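Fold It Where You Drop It
by Leonora Lacson

I have given up on the dresser. I mean the standing-at-the-dresser kind of folding, where you carry a pile across the house and do it properly with your elbows tucked in. My vote goes to the big padded thing in the middle of the room, and I'll defend it to anyone (my brother-in-law Žydrūnas Eglītis included, who folds on an ironing board like it's 1958).

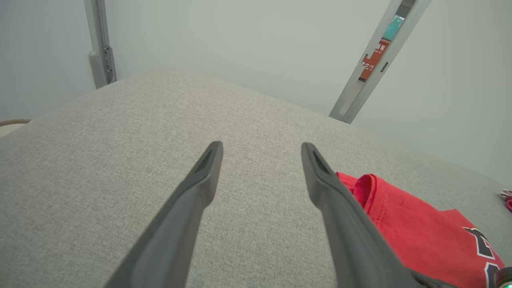 A soft surface forgives you. You can flop a shirt down, walk off to answer the phone, and it stays where it landed! Pale gray fabric is best, I think, because you can find everything on it. Something bright red on that light weave practically shouts at you, and a red shirt is the one you most want to find before it sneaks in with the whites. Ask me about February and the pillowcases.
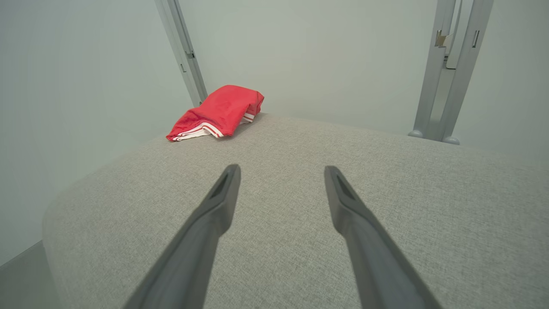
People tell me you need a hard top to get a crisp crease. Fine, for dress shirts, maybe. But who's creasing gym stuff? Slippery sports clothes slide right off my kitchen counter, and I've picked the same jersey up off the tile three times in one evening. Cloth grips cloth.
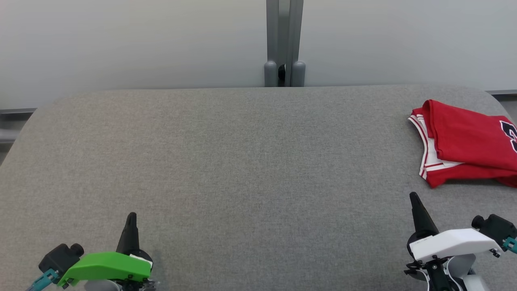 And you don't need to clear the whole house first. Keep the middle open, push what's finished to one side, and work toward yourself. I do seven or so pieces and then stop for coffee, and the pile doesn't mind.
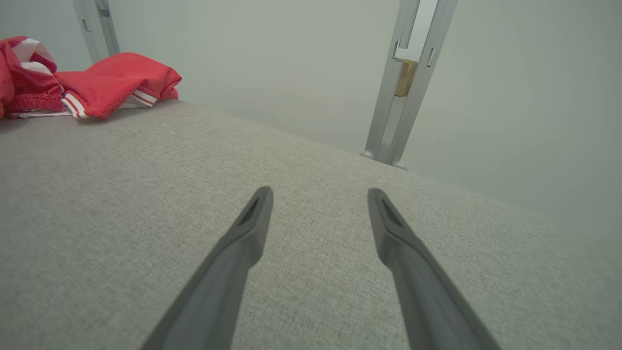 So how do you fold a slippery jersey on something soft?
Lay it face down, smooth it from the collar out, bring both sides in, and then fold the bottom up in one go. Leave it a minute before you stack anything on it.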